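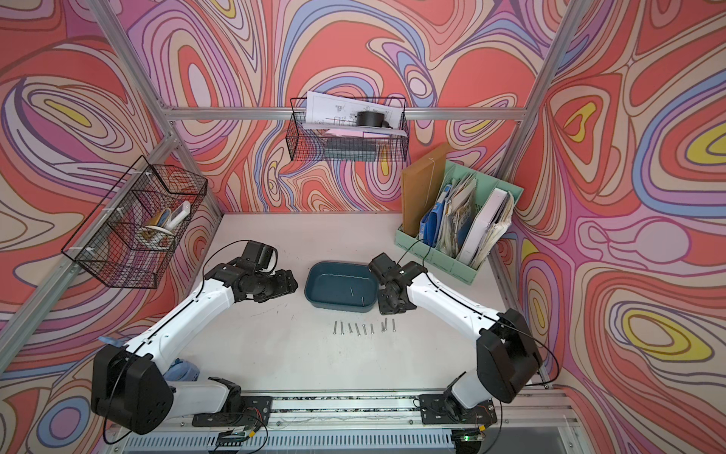
Teaching two arms to put screws in a tray by teleop: how many demos, and how fussy should I be?

Posted by Kusum Rastogi in Learning from Demonstration

Hi all! I finally have my two-arm setup running and I'm having more fun than I've had with a robot in years, so forgive the long post. The task is small machine screws into a shallow teal tray. I lay the screws out in a row in front of the tray, heads toward the back, and drive both arms by remote control from a pair of leader arms (the Elach kind, with the spring-loaded triggers). Each follower grabs a screw from its own side, lifts it over the lip, and lets go. When the row is empty I reset and go again.

I have 298 demonstrations so far. I trained on all of them over one long night and the results are so close to good that it's driving me up the wall. The arms go to the right area every time, they come down at a sensible height, and then the fingers close just beside the screw. Maybe one pick in three is clean. When it does get one, the lift and the drop are lovely, really smooth, and I made my whole family watch.

Things I'm wondering:

Do I simply need more? A friend said to keep going until I hit 520 and then stop, but he couldn't tell me where that number came from.

I set the row down pretty evenly each time, by eye. Is that good or bad?

The policy sees one fixed camera view of the whole table plus the joint positions. Nothing on the wrists.

The walls of my enclosure have a very loud swirly wallpaper, coral and purple and blue all over. I love it and would like to keep it. Am I making life hard for the network?

Also, when I miss a screw during a demo I currently throw the take away and start over. Is that right?

Angular grippers, servo driven, both arms on one long aluminum rail. Happy to add any details people need.

Joonas Harju

Great project, and you're closer than you think! Arms that reach the right area and miss by a hair are a very familiar sight, and I'd look at the view before the demo count.

From one fixed camera, a small silver screw on a pale gray table is a few bright pixels. You can drive the arm fine because you're sitting there with two eyes and can lean in. The policy can't lean in. Try this: record ten takes while looking only at the camera feed on your monitor, at the same resolution the network gets. If you can't pick the screws up that way, no number of demos will fix it. I did this with my own setup and it was humbling. I couldn't get a single washer.

So my first suggestion is a small camera on each wrist, looking down past the fingers. I use the little Resholm ones and zip tie the lead along the arm. Leave plenty of slack at the elbow and run every joint to its limits slowly before you trust it. You'll have to record again, sadly, as the old takes won't have those views. The good news is that you're much better at driving now than you were at take one, so the new set will be cleaner.

On the row: stop being so tidy. If the screws always start in about the same spots, the arms can learn the spots and pay very little attention to the screws. Shift the whole row left and right, bring it closer to you, turn a few of them. Move the tray a couple of inches too. Start small and widen it out over the session so you don't end up with one example of each odd case and nothing in between.

And please stop throwing away the misses! If you miss, back up a little, line up again, and pick it. Keep the take. Those are some of the best seconds in the whole set, because they show the arm what to do when it's slightly off, and being slightly off is where your policy spends most of its time right now. The ones I'd delete are those where you knocked the tray across the table or sat still for a while thinking.

That last bit matters more than people expect. If you pause above each screw to make up your mind, the robot learns to pause, and sometimes it never gets out of it. Decide the order before you press record. I go outside to inside on both arms so the grippers aren't heading for the middle at the same moment until the very end.

Keep the wallpaper. It's fixed, the camera is fixed, the network will see it in every take. I'd worry about it only if you plan to move the whole thing to another room. Window light bothers me far more. Record some in the morning and some in the evening, or close the blinds and leave them closed for good.

Siiri Mustonen

just get more data. I had 27 and it didn't work, then I had a lot and it did. also love the walls!!

Yiran Jiang

Agree with most of what Joonas wrote, but I'd go in a different order because wrist cameras mean starting over and there are two cheaper things to try first.

One, check your timing. Plot the commanded gripper position and the measured one for a single take. On my Grimell arms the recorded images lagged the joint readings by several frames, and the policy had learned to close early. It looked exactly like what you describe, fingers shutting next to the part. Fixing the timestamps and retraining on the same demos took an afternoon, and I nearly fell off my chair when it started working.

Two, crop. If the camera takes in the walls and everything standing at the back of the table, most of those pixels are doing nothing for you. Crop to the tabletop between the two bases, then scale down. The screws get a lot bigger for free! It also takes care of most of the wallpaper, if you're still worried. Just make sure the crop keeps both grippers in view at the top of their travel, and use the identical crop when you run the policy. I forgot once and spent an evening blaming the motors.

If neither helps, then yes, wrist cameras.

About the demo count, I'd count picks too. One take of yours has several picks in it, so when you compare with somebody else's number, ask what they're counting. My best screw policy came from 2,919 single picks, which sounds huge until you realize how many fit into one reset. I'd also mark where each pick begins and ends while the session is fresh. It lets you see which positions you've neglected. For me it was the far right, where my leader arm is awkward to hold and I'd been avoiding it without noticing.

One point where I don't agree: I wouldn't move the tray yet. Get the picks solid with the tray in one place, then loosen that up. With both varying from the start you won't know which one is hurting you.

Comment by Kusum Rastogi

Thank you, this is wonderful! I tried driving from the monitor only and missed nearly everything, so Joonas has a point. Then I did the plots Yiran asked for and the images are late on my side too, by four frames. Retraining tonight with the timestamps fixed and a tight crop. Messy rows from now on, and the misses stay in.

Yiran, you're right about the awkward side. Mine is the left.

Comment by Joonas Harju

Four frames is plenty to miss a screw! Post the pick rate when it's done, and leave the tray where it is for this round. Yiran talked me into it.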